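Teleop demos in sim: how much should I clean up my own driving?
Posted in Robot Learning Help

Wubit Adugna
Hi all! I'm new to this and would love some advice before I waste another evening. I'm using Mernico to record demonstrations in simulation, driving two arms by remote control – handheld controllers, nothing fancy. The task is to pick things up off a white table and put them in a blue shelf with open compartments. I have 38 demos so far and the trained policy is, um, not great. It gets near the shelf and then sort of dithers in front of it.

I think the trouble is me. When I drive toward a compartment I slow way down, wiggle, back off and try again, because I can't judge the depth from the overhead view. Then I switch to the close view and do it properly. Should I throw those demos out, trim the wiggles, or just keep going and record a lot more? These are two of my views, from the same setup.

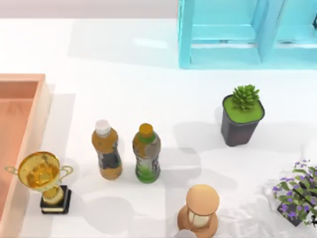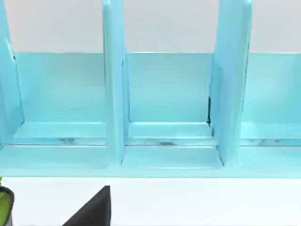
Top: the table with the trophy, bottles and plants. Bottom: close to the blue dividers, with the gripper finger coming in low.

I'd also take any tips on which object to start with. I've been grabbing the trophy first (those handles!) and it's a pain.

Teodor Cieślak
Oh, I know the dithering very well! Keep the retries where you really missed and recovered, those are gold. The ones to drop are where you're hovering while you make up your mind. The policy can't tell that you were thinking, so it learns that the place in front of a divider is a nice place to park.

What helped me most was picking the compartment before I pressed record, and saying it out loud (my roommate loves this). Then one smooth approach, straight in front of the opening, and only then forward. And drive from the same views the policy gets. If you're peeking at a camera it doesn't have, you're reacting to stuff it will never see.

For objects, I'd leave the trophy for later and begin with one of the bottles. They're upright with a gap between them, so you can come in from above without much fuss. I had 21 demos of a single bottle before I touched anything else, and that little policy worked better than my big messy one with 196 of everything mixed together.

Kamran Ebrahimi
just record more. more data fixes it

Robel Admasu
I half agree with Kamran, but more of the same wiggle gives you more wiggle. Check your controller scaling too! Mine was set so high that a tiny twitch of my wrist sent the gripper halfway across the table, and I was blaming my hands for weeks. I turned it down, redid 19 demos after dinner, and they looked like a different person had driven them.

One more thing – move the objects a little between recordings. If the bottle is always in the same spot you can get a policy that reaches for the spot.

Wubit Adugna
Thank you both, and Kamran too I guess, haha. Scaling was on the default and it's definitely twitchy. Turning it down tonight and starting over with the bottle that has the orange-yellow cap.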